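Traveling print archive begins two-month run of home visits

A portable exhibition of letterpress prints and type specimens has started its spring run, with stops planned in private homes as well as libraries and a former grain office. The project, called Skavura, packs its full display into two cases that fit in the back of a station wagon.

The run opened in February in the town of Wekness and covers 15 stops. At each one, the cases are unpacked, the prints are set out on whatever surface the host provides, and the display stays up for a single afternoon. Sessions begin at 1 p.m. and close at 4:30 p.m.

Skavura is produced by Larnerance, a small arts organization that previously ran a fixed gallery above a hardware store. The gallery closed when the lease ended. Its print holdings went into storage, and the traveling format was developed from the part of the collection that could be handled without climate control.

The display holds 33 sheets. Most are proofs and short-run posters from the Weidemann press, a job printer that served the county's farms, churches and theaters until it shut down. The earliest sheets are auction notices set in wood type. Later ones include seed price lists, dance cards and a set of ballots printed with two different inks after the first batch was rejected for poor contrast.

Each sheet is held in a clear polyester sleeve with a stiff backing board. The sleeves are sealed on three sides and left open on the fourth, which allows air to move and lets staff remove a sheet for inspection. Backing boards are cut to one of two standard sizes. Sheets larger than the bigger size were left out of the tour, including a circus poster that had been a regular feature of the gallery.

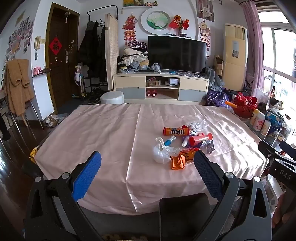
A table with a pale pink cloth in a living room.

The cases were built by the Larnerance workshop from birch panels with aluminum corner pieces. Inside, the sheets stand upright in slots lined with felt. The lid of the first case folds out into a sloped reading stand, and the lid of the second carries a printed index with the title, date and paper type of every item. A drawer under the second case holds loose metal type, a composing stick and a small hand press for cards.

Hosts are asked to provide a table at least six feet long, indoors and away from heating vents. Tables may be covered or bare. Direct sun on the prints is limited to short periods, and staff carry a light meter and move the sheets during the session if readings go over the level set for the older inks. Red and violet inks are the most sensitive. Sheets printed only in black are placed nearest the windows.

Group size is capped at 12 for home sessions. Libraries may admit more people over the afternoon but are held to the same limit at any one time. Visitors can handle the sleeved sheets with clean, dry hands. Gloves are not used, as they make it harder to feel the edge of the sleeve. Food and drink are kept in another room.

The hand press is used in the last hour of each session. Visitors set a line of type of up to 20 characters and print it on a card, which they may keep. Ink is oil-based and takes several hours to dry, so cards are sent home in folded paper covers. The type is cleaned and returned to the drawer before the cases are closed.

A second part of the project deals with records. Larnerance is trying to match unsigned sheets to jobs listed in the Weidemann order books, which give the customer, the quantity and the paper but rarely the wording. Visitors who have printed matter from the press are invited to bring it to a session. Items are measured and scanned on site and go home with their owners the same day. Scans will be added to the project's catalog under the town where they were recorded, with owners' names left off.

Several gaps in the record are of particular interest. The order books for one stretch of years were damaged by water and can be read only in part. No copy has been found of the theater program series listed in the final book, although the order was marked as paid and delivered. Larnerance is also looking for anything that shows the press's ornamental border set, which was sold separately when the shop's equipment was broken up.

The next leg of the tour covers the river towns north of Wekness. The former grain office will host the only evening session, from 6 p.m. to 8:30 p.m., under low electric light. That stop will include two sheets that are otherwise kept in their slots because of faded color.

Admission to library sessions is free. Home sessions are open to guests of the host, with any remaining places offered through the local library's front desk. Requests to host a stop in the fall are being taken now and should include the size of the table, the direction the windows face and the number of steps at the entrance. Each case weighs more than one person can safely lift, and addresses with a long flight of stairs will be offered a reduced display using the first case only.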